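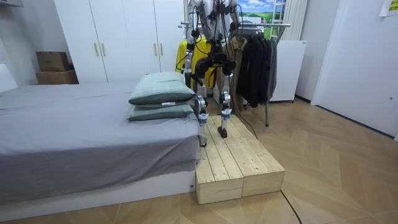 El dormitorio de la planta alta, con las dos cajas de pino al lado de la cama.

Llevábamos desde la primavera diciendo que había que ir a la jornada de puertas abiertas de Albers, en Sullton, y al final fuimos en julio, con un calor de los que pegan la camisa al asiento. Salimos de Bristeldale temprano, Thu Kim al volante y yo con el mapa y los bocadillos, y aun así llegamos a las once pasadas porque nos metimos por la carretera vieja de Umasham (culpa mía, me empeñé en que era más bonita, ¡y lo es!, pero tiene más curvas que una escalera de caracol).

Para quien no los conozca, Albers es un taller de muebles que una vez al año abre la nave y, además, la casa de al lado, donde van montando habitaciones completas con lo que fabrican. La entrada cuesta 12 y te dan un plano doblado, una botellita de agua y un lápiz que yo he perdido ya. El grupo era de 20 personas, la mayoría parejas en plena mudanza, y un señor muy simpático que venía por tercer año seguido y que le iba contando a su mujer cada rincón antes de que llegáramos a él.

Nos tocó de guía Bình Diệp, que lleva la parte de dormitorios y habla de las camas con un cariño que contagia. Empezamos por la nave, que huele a serrín y a cola y está llena de tablones apilados hasta muy arriba. Allí vimos cortar baldas, lijar cantos y encolar un cajón, todo sin prisa, y nos dejaron pasar la mano por las piezas antes y después de la lija. Thu se quedó prendada de un banco que llevaba una etiqueta con el número 731 y todavía sigue hablando de él. Preguntó el precio y eran 600, así que de momento el banco se ha quedado en Sullton y nosotros en Bristeldale, cada uno en su sitio.

Después pasamos a la casa, y a mí lo que se me quedó en la cabeza fue el dormitorio de arriba. Tiene un armario alto y blanco, de puertas lisas, que podría resultar un poco frío si no fuera por los tiradores, verticales y de tono madera, puestos por parejas. Parece una tontería, un tirador, pero le cambian la cara al mueble entero, y llevo desde entonces mirando con rencor los de mi armario, que son unos pomos redondos que venían con el piso y que nunca he querido de verdad.

La cama es igual de tranquila: base blanca y baja, y una sábana bajera gris que cae por el lado haciendo pliegues. Me gustó muchísimo que no estuviera planchada ni tirante como en los catálogos. Las dos almohadas, de un verde salvia apagado, estaban una encima de la otra hacia los pies, y la de arriba tenía sus arruguitas, como en cualquier casa un sábado cualquiera. Thu, que es de hacer la cama en cuanto pone un pie en el suelo, se pasó media visita con las manos inquietas.

Pero las protagonistas, al menos para mí, fueron las dos cajas de pino que forman una tarima baja contra los pies de la cama. Son rectangulares, con la parte de arriba de tablas claras en las que se ven la veta, los nudos y hasta los agujeros de los tornillos, y los costados de panel liso, también de madera pálida. Una va pegada a la cama y la otra se queda un poco más atrás por delante, de modo que entre las dos hay una juntura estrecha y los frentes no coinciden. Bình nos contó que en Albers les preguntan mucho por ese desfase y que a él le gusta así, que una habitación en la que todo casa al milímetro le pone nervioso. Yo me apunté la frase en el plano, con el lápiz que luego perdí.

Estuvimos un buen rato discutiendo qué haríamos cada uno con unas cajas así. La señora que teníamos al lado las quería para sentarse a ponerse los zapatos, una pareja joven las veía como escalón para el perro, que ya está mayor y no salta, y yo pensé enseguida en los libros que se me amontonan en el suelo y que a estas alturas forman ya su propio mueble. A Thu le preocupaban los golpes en la espinilla de madrugada, y no le falta razón, porque en nuestro cuarto habría que pasar de lado. Pregunté si el pino se marca mucho y Bình me dijo que sí, que es blando y que al cabo de un año se le notan los días, pero que se lija un domingo por la tarde y vuelve a quedar decente.

También había ropa colgada, que es un detalle que agradezco siempre en estas visitas. Una percha pelada no me dice nada; con las prendas puestas ya me imagino la mañana, la prisa, el «¿esto está limpio?».

De las otras habitaciones recuerdo menos, y me da un poco de pena. En la cocina hacía un calor tremendo y la vimos casi corriendo, y en el despacho se formó un tapón en la puerta porque el señor del tercer año se puso a explicar el escritorio por su cuenta (lo hizo muy bien, todo hay que decirlo, y Bình le dejó terminar). A la salida sacaron limonada y unas galletas de jengibre durísimas, buenísimas, de las que hay que mojar, y nos sentamos a la sombra del muro con los planos de abanico.

Si os animáis a ir el próximo verano, un par de cosas prácticas. Se aparca mejor detrás de la nave que en la plaza, donde da el sol de lleno. La escalera de la casa es estrecha y empinada, así que calzado cómodo y bolsos pequeños. Y llevad apuntadas las medidas de vuestro cuarto, que nosotros no las llevábamos y nos tocó llamar a mi hermana para que fuera a casa con el metro. Nos las mandó esa misma tarde, cuando ya estábamos otra vez en las curvas de Umasham: entre la cama y la pared nos cabe una caja. Thu sigue prefiriendo el banco.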